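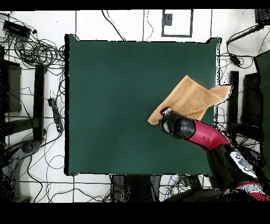
11 January 2026

Boiler pressure 1.1 bar at seven this morning, down from 1.4 on Friday night. I topped it up to 1.5 through the filling loop and wrote the time on the tape. If it drops again at the same rate I will have to take the access panel off behind the bathtub, and I would prefer to do that with the heating off and a full day ahead of me.

Washed the towels at 140 degrees on the long cycle. The old ones come out stiff whatever I do. I left out the softener and cut the detergent by half, same as the last two loads, and the stiffness is down a little. Water hardness on the strip reads 270, which explains the scale on the kettle and probably most of the towels too. Umut Ersoy says a cup of white vinegar in the rinse. I will try it on one load and keep the other as it is, otherwise I learn nothing.

Meter reading 2,641 at noon. The difference from the last entry is 100 exactly, over a colder stretch than the one before, so the door seal on the north side has made some difference. I had expected more. The draft at the letter slot is still there and I have only taped it. Staltari has the brush plates but wants an order of ten.

Valdis Dambrauskienė called after lunch concerning the Yaman quote. They priced the radiator swap at 804 with valves and without disposal. Kollov came in lower but would not put the valve type in writing. I told her I lean toward Yaman and will confirm once I have measured the pipe centers in the back bedroom. The drawing from August gives one figure and my tape gives another, and the drawing was made before the floor went in.

Bled the upstairs radiators in order from nearest to farthest. Air in the landing one, several seconds of it, then a steady trickle. None in the others. The key is getting rounded and slips — buy a brass one on Wendell Street, the hardware place, not the supermarket.

Pressure at six in the evening 1.45. After bleeding I would expect a small loss, so that reading says little about a leak. Will read again before bed and at seven tomorrow, boiler cold both times.

Soup from the freezer. Third towel load still on the rack, damp at the hems.

Ten o'clock: 1.4.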